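Lokham Shared Workshop, September progress report
Prepared for Ritu Khurana, Festine Fund
From Itzel Sandoval

Dear Ritu,

Thank you again for your patience over the summer, and for the kind note you sent after the open evening! The bin-picking build (we call it Akis, and the name has stuck) has moved along nicely. The arm now reaches every corner of the bin without its cables getting pinched, which took me a good deal longer than I'd planned, and I ended up moving the hose loop at the wrist 2 times before I was happy with it.
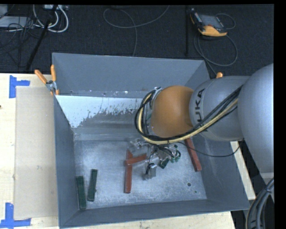
We have been practicing with red and green blocks. Over the month we ran 400 picks and 205 of them went cleanly, start to finish. I know that sounds modest, but most of the misses were blocks lying close to a wall or crossed over one another, and I think a slimmer finger will help a lot there.

Of the grant, $30 is left in the small parts line, and I'd like to put it toward fittings if that suits you. The new finger is on order from Mulder. Once it's on I'll repeat the same set of picks and send you the numbers, good or bad.

With warm thanks,
Itzel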